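Clinic hours again

Quick one tonight, dinner's in the oven and I have to be back out the door by 7. But I said I'd write up the county health board meeting and if I don't do it now I won't.

So. The walk-in clinic on Sarby Street. The plan is to cut it from 60 hours a week down to the point where it closes at 4 in the afternoon and doesn't open Saturdays at all. Starts in October. That's the plan, it's in the packet, page 6, under "service alignment." Service alignment! Took me three reads to work out that it meant closing the doors early.

I've used that clinic since I moved here. My kid's ear infections, my own stupid thumb, my mother's blood pressure checks back when she was still staying with us. Always after work, always. I get off at 3:30 on a good day and it's a bus and a walk from there. Anybody who thinks a 4 pm close is a "modest change" does not take the bus.

Room was packed, for us. Maybe not by big city standards but people were standing along the wall by the coat rack. Nearly 70 signed up to speak and they cut it to two minutes each, then to one and a half when it got late. A woman from the Vidura apartments had written out a whole page and got through half of it. She just sort of held up the rest and sat down. They did say written comments count the same so I hope she handed it in.

The board's case, as far as I could follow it. Costs are up, they can't keep nurses on the evening shift, and the numbers after 4 are "soft." They had a chart. The chart covered one spring, and that was the spring the parking lot was torn up and you had to come in through the back by the dumpsters. Sinan Türkmen stood up and said exactly that, very calm, and asked if they had any other year. They did not have any other year with them. They'll "circle back."

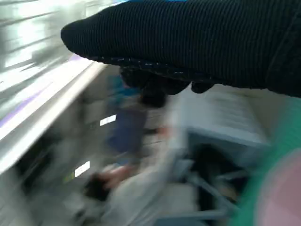 Then there's the consultant's report, and I want to spend a minute on it as it's what the whole thing rests on. It came from an outfit called Plurkuseck, and it is long, and I read it on my phone at lunch over two days so forgive me if I missed something. Most of it could be about any clinic anywhere. Our street name is spelled wrong twice. The actual local part is a few pages near the end, and when you get there the usage figures go by in one big streaky blur, like everything behind that black ribbed finger, sharp up front and smeared to nothing in back. The up-front stuff is the savings. Very crisp, the savings. Who goes without on a Tuesday evening, that part you have to squint for.

What they say we should do instead: call the nurse line, or go to urgent care out by the highway. I called the nurse line last winter. Twenty minutes of music, then a very nice person who told me to go to the walk-in clinic. Urgent care is fine if you have a car and decent insurance. And if you have neither you wait til it's bad and go to the ER, and then we all pay for it anyhow, just out of a different pot. I'm not an economist but come on.

To be fair (trying) the staffing thing is real. One of the evening nurses spoke, on her own time, and she said they've been two short since before the holidays. She wants the hours kept, she wants help. Those are both true and I don't think the board is wrong that you can't run an evening shift on nobody. But then put the money in the evening shift. Pay a differential. Somebody asked about that and was told it hadn't been costed. So cost it!!

Vote is put off to the next meeting, which I'm counting as a small win. The petition is at 3000 names as of this morning. If you haven't signed, there are paper copies on the counter at Öztürkmen bakery, next to the register, and they'll lend you a pen. Put your zip code, they threw out a bunch last time for missing zips.

Written comments go to the county clerk, any format, handwritten is ok. Say when you've used the clinic and what time of day. The time of day is the bit they need to hear. Keep it short, and dont copy and paste mine, they lump the identical ones together.

Also need rides for the next one, a few folks at Vidura want to come and the last bus back is before it'll be done. I can take three if nobody minds the dog hair. Leave a comment or text me.

OK timer's going off.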